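Open day at the Panagiotou olive press

I nearly didn't go. It was raining sideways when I left the apartment, my umbrella gave up before the bus stop, and the bus itself smelled like wet dog (there was a wet dog). But I'd signed up for the Panagiotou open day back when the weather was nice, and I'd already told my sister I'd bring her back a can of oil, so off I went on 23rd January with two sandwiches and the wrong shoes.

The press is a good way out of town, past the garden center and the place that sells hot tubs. You get off at the Titell stop, cross over and walk up a lane that has no sidewalk at all. Watch the ditch. I watched the ditch and still put one foot in it, so my left sock was soaked for the whole visit.

The open day is free, but you do have to sign in, and they give you a sticker with a number on it. Mine was 405. I asked if there had been 404 people before me and the girl at the desk laughed and said no, they just use up whatever stickers are left from the harvest crates. I've still got it on the back of my phone.

Our group was led by Prodromos Tsakiris, who runs the milling floor and has a voice that carries over machinery without any effort. He started us outside under the tin roof where the olives get tipped in. By late January they're near the end of the season, so there was only one small load waiting, from a family that has a few trees and brings in what they can pick. I loved that. I'd pictured big trucks, and there was a lady with a hatchback and her own crates!
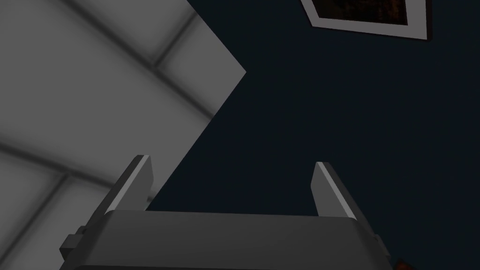
First the leaves get blown off, then everything goes through a wash, then up a screw and into the crusher, pits and all. I did not know about the pits. I had always assumed somebody took them out. Prodromos said people ask him that on every tour and he's stopped being surprised. After the crusher comes the part I could have watched all afternoon, where the paste turns over and over in long steel troughs until the oil starts to pool on top in little green puddles. It's called malaxing, a word I have since used at dinner twice.

The smell in there is hard to describe. Cut grass is what everyone says, and yes, there's some of that, but I also got tomato leaves and something a bit like the inside of a new pencil case. It sticks to you. My coat still has it, and I've had that coat out on the balcony for a week.

A man in our group wanted to know the temperature of everything. Every single machine. Prodromos was very patient with him. The rest of us drifted over to the window where you can see the oil coming out of the spout at the end, bright green and cloudy, and a boy who couldn't have been older than six asked if it was slime. His mother was mortified and I thought it was a completely fair question.

Then upstairs for the tasting, and this is where it got good. Marina Liapis does the tastings, and she does not let you dip bread. You get a small blue glass so you can't judge the color, you warm it in your hand with a lid on, and then you sip and suck in air through your teeth like you're trying not to swear. The first one was mild and buttery and I thought, well, this is easy. The second one hit the back of my throat and I coughed so hard the temperature man patted me on the back. Marina was delighted. The cough is a good sign, apparently – it means the oil is young and peppery, and some people score an oil by how many coughs they get out of it.

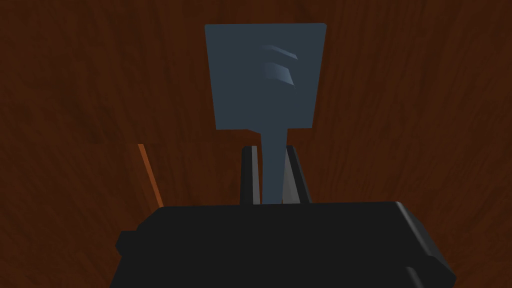 She also told us we all keep our oil in the wrong place. Mine lives right next to the stove, in a clear bottle, with one of those pouring spouts that lets the air in. So that's three mistakes on one shelf. She wants it in the dark, in a can or a dark bottle, and used up fast. I asked if you can fry with the good stuff and she said of course you can, her mother fries eggs in it, just don't let it smoke. I had the eggs the very next morning and they came out crispy and lacy at the edges, and I'm not going back.

After that we got bread (finally!) with some bean soup that had a ridiculous amount of the peppery oil poured over it. I sat with two women who drive over from Fleltetska every year just for the soup. They'd brought their own spoons. They also tipped me off that the shop gets very busy right after the last tour, so I ate faster than I'd have liked and got in ahead of the line.

The shop is tiny. Oil, soap, olives in brine, a few cutting boards, and a hand cream I regret not buying. They have a Foton card reader that kept losing its signal, so bring cash if you can. I got 2 cans of the peppery one and a jar of cracked green olives, which leaked in my bag on the bus home and I deserved that for not closing it properly.

Small gripes. There's one bathroom for everybody. The stairs up to the tasting room are steep and there's no elevator, and one older gentleman had to wait below, though Marina did carry a tray of glasses down for him afterward. And the milling floor is loud enough that if you stand at the back you'll miss half of what's said, so elbow your way forward.

They're doing it again in February, when the machines will be shut down and cleaned, so you'd get the tasting and the soup but no green puddles. I might go anyway. My sister has already finished her can.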